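Drastaris Workshop Shelving — User Guide
Section 4: Loading the shelves and daily use
Posted in July by Konstantinidis, Riko Support Pages 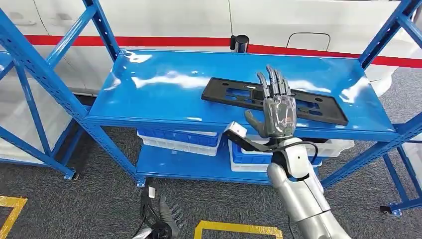

Blue shelving unit with a perforated black panel on the top shelf.

Before you begin this section, the frame must be standing, leveled and fixed to the wall as explained in Section 3. If the frame still moves when you push it with one hand, please go back and tighten the corner bolts first.

4.1 Preparing the shelves

1. Remove the protective film from all shelves. Start at a corner and pull slowly. If the film tears, warm it a little with a hair dryer.
2. Wipe each shelf with a soft cloth and water with a drop of dish soap. Do not use a scouring pad, it leaves marks in the gloss paint.
3. Let the shelves dry for 25 minutes with the door or window open.
4. Check that all clips are pushed in until you hear the click. There are 2 clips for each end of a shelf.

NOTE: Small scratches can be repaired with the touch-up pen from the parts bag. Shake the pen well and put on two thin coats.

4.2 Loading

1. Load the bottom shelf first, then go up.
2. Put the heaviest things on the bottom shelf. Paint cans, power tool cases and boxes of screws belong there.
3. Spread the weight over the whole width of the shelf. Do not put all of it in the middle.
4. Keep flat parts, such as panels, covers and brackets, on the top shelf. Lay them down flat and do not let them hang over the front.
5. After loading, look at the level again. If the bubble has moved, turn the foot on the lower side until it is correct.

The maximum load is 17 kg for the top shelf. For the other shelves, see the table in Section 2.

CAUTION: Never climb on the shelves, also not when they are empty. Use a step stool.

CAUTION: Do not store open bottles of solvent or battery acid on the unit. Spilled liquid can go under the paint and the metal will rust from below.

4.3 Changing the height of a shelf

1. Take everything off the shelf. Do not try to move a loaded shelf, even with a second person.
2. Press the clips inward and lift the shelf at the front, then at the back.
3. Move the clips to the new holes. Count the holes from the floor on every post — the numbers must be the same, or the shelf will rock.
4. Lower the shelf and press on each corner.

NOTE: The posts have 11 positions. The lowest position is only for the bottom shelf and should always be used.

4.4 Labels and bins

The Fikum label strips are sold separately and fit on the front edge of all shelves. Clean the edge before you press the strip on, and hold it for a moment at both ends. When you want to remove a strip, pull it sideways and not toward you.

Bins should be a little less deep than the shelf. A bin that sticks out will be hit by somebody's shoulder sooner or later.

4.5 Care

Tighten the corner bolts again after the first month of use. After this, twice a year is enough in a dry room. In a damp garage or basement, look also at the feet and dry them if there is water standing around.

Continue with Section 5: Adding a second unit.

Shares: 17
Comments: 2

Related items
Section 3: Fixing the frame to the wall
Section 5: Adding a second unit
Drastaris parts list and touch-up colors
How to cut Fikum label strips to length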